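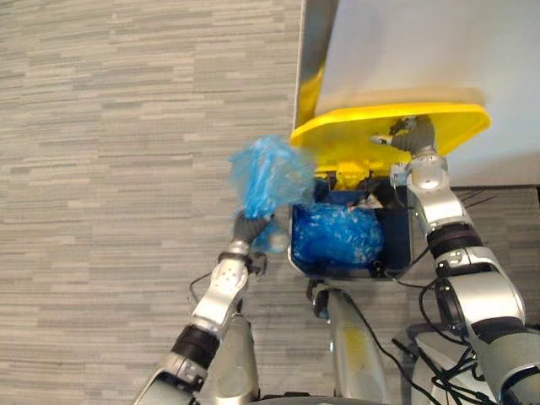 Oksanen is a two-armed humanoid service robot sold and leased by Peneo for light cleaning work in offices and other shared buildings. It is best known for its waste-handling package, marketed under the name Otulano, which covers the emptying and relining of small indoor trash bins. The robot was announced on Aug 6, 2018, and the first leases began the following year.

History

Peneo was founded as a maker of arm joints for packaging lines. Work on a complete robot began under Zuleica Peixoto, an engineer who led the project through its first public release. Early versions moved on a wheeled base. The company changed to a legged design after trials in older buildings, where raised door sills and short flights of steps kept the wheeled machine out of many rooms.

The Otulano package was added in September of the second lease year. It was developed with Dratano, a building services contractor that had asked for a robot able to work with the bins its clients already owned. Dratano remained the largest single customer, with 77 robots under contract at the end of that year.

Design

The robot has two jointed arms, each ending in a hand with separately driven fingers. The arms have a silver finish, and the hands are dark gray. Both hands are the same size and may be assigned either role in a two-handed task. Power and data cables can be connected for setup and training.

The legs use metal housings at the shin and ankle. Fabric covers may be fitted over them.
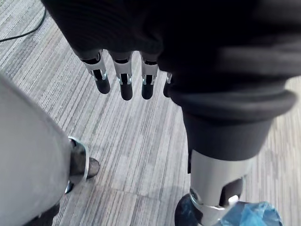

A small camera at the wrist gives a close view of the fingers and of the floor near the feet. The control software uses this view together with a wider view from the head. The wrist view is intended for items that have fallen or that lie close to the robot, including thin plastic bags, which are difficult to locate from above when they lie flat or folded.

Waste-handling package

In the standard routine, one hand holds the lid of the bin open while the other handles the bag. The robot then closes the lid and carries the bag to a collection point chosen by the customer. Relining is a separate routine and may be turned off. Hinged lids are supported in the basic package; swing lids and foot-pedal bins require an added module.

The package is supplied with a library of 763 bin models. Bins outside the library can be added by the customer through a guided setup, during which an operator moves the arms by hand through each step. Peneo advises against use with medical waste, broken glass, or liquids.

Availability

Oksanen is offered by purchase or by monthly lease. The Otulano package is licensed per robot, with a reduced rate for orders of 100 licenses or more. Peneo reported 1,391 active licenses in its most recent annual statement. Service visits, replacement finger pads, and software updates are included in the lease but are charged separately to owners.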